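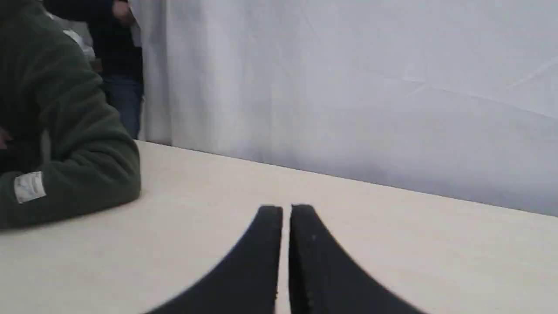 Gripper fingers over a pale tabletop

Film Distribution, Unit 2: The Trailer as a Release Document

A trailer is cut from footage the producer has cleared for publicity. The cutting house seldom works from the finished film. At the time of a first trailer the picture edit is usually still open, the music is temporary and some effects shots are missing. Lines may therefore appear in a trailer that are absent from the release print.

2.1 Types

Teaser: short, often without plot, issued well before release.
Main trailer: carries the story premise, the leading cast and the release month.
Television spot: cut down from the main trailer, normally to a fixed slot. 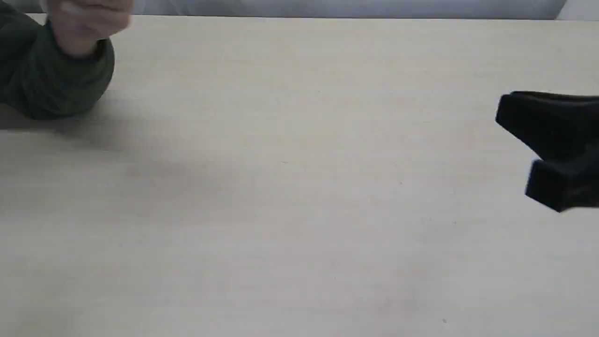
2.2 Timing and the qualifying run

Awards bodies generally require a film to have played to a paying audience within the eligibility year. A distributor may open a film on a few screens in December and widen it in January. This is the qualifying run. The trailer must then serve two dates, and the end card is often made in two versions.

Case: Plestarport, a period drama handled by Wernitz. The film opened on 2 screens in December and went to 49 in January. The main trailer was issued 10 weeks before the first date. Wernitz used one end card, reading "In cinemas this winter", and supplied local dates to each venue separately. 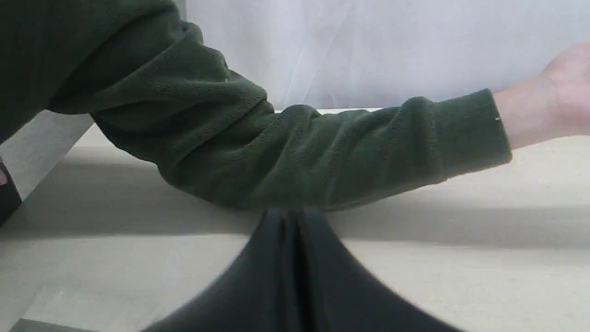
The saving on the second end card was small. The larger effect was on the booking side, where venues in the January group took calls for a film they did not yet have. Prero, which booked the regional screens, asked for dated cards on all later titles.

2.3 Music

Trailer music is licensed apart from the score. Check term, territory and media. Bjarnason supplied the Plestarport track for cinema use only; online use needed a further licence.

Reading for the seminar: course pack, section 2, as far as the sample licence.

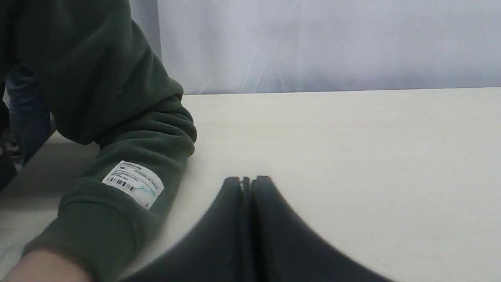
Green fleece sleeve with a printed label on the forearm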